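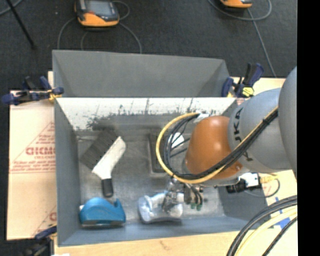 Heat Output of a Small Electric Fireplace in a Student Apartment
Vimala Iyengar
Building Services II, Term Project
7 Dec 2021

1. Purpose

The Overgaard apartments are heated by one radiator under the living room window. Residents have complained since February that the far end of the room stays cold. The housing office asked whether a wall-mounted electric fireplace would be enough to fix this. I tested one model, the Varnach, in a vacant unit.

2. Equipment

The Varnach has a fan heater behind the top grille and an LED flame display that can run with the heat off. It has a low and a high setting. It was plugged directly into a wall outlet with nothing else on the circuit. Power was read from a plug-in meter. Air temperature was logged by five sensors on stands at seat height, placed in a line from the window to the back wall. The loggers were borrowed from the Prerkberg lab and checked against each other overnight before use.

3. Method

The radiator was turned off the evening before each run. Doors and blinds were kept closed. Each run lasted 200 minutes, and readings were saved every minute. I did one run on low, one on high, and one with only the flame display on. The high run had to be repeated after the bathroom door came open partway through.

4. Results

On low, the meter read 600 watts once the fan had settled. The back of the room warmed first, as expected from where the unit is mounted. The sensor by the window changed very little.

On high, the thermostat began cycling before the end of the run. Average draw over the full run, including the off periods, was 857 watts. The window end did get warmer this time, but it stayed the coldest point.

The flame display alone made no difference that the sensors could pick up.

5. Discussion

The low setting covers the area around the couch, where most of the complaints came from. High is noisier and the fan is easy to hear over a TV. I did not measure sound.

The main weakness is that the unit was tested without the radiator. In normal use both would be on. The Graltmont building has the same floor plan with newer windows, and a second set of runs there would show how much of the heat is lost through the glass.

6. Recommendation

Install one unit on the back wall in two apartments and log both through the winter before buying more. The outlet circuits should be checked by an electrician first.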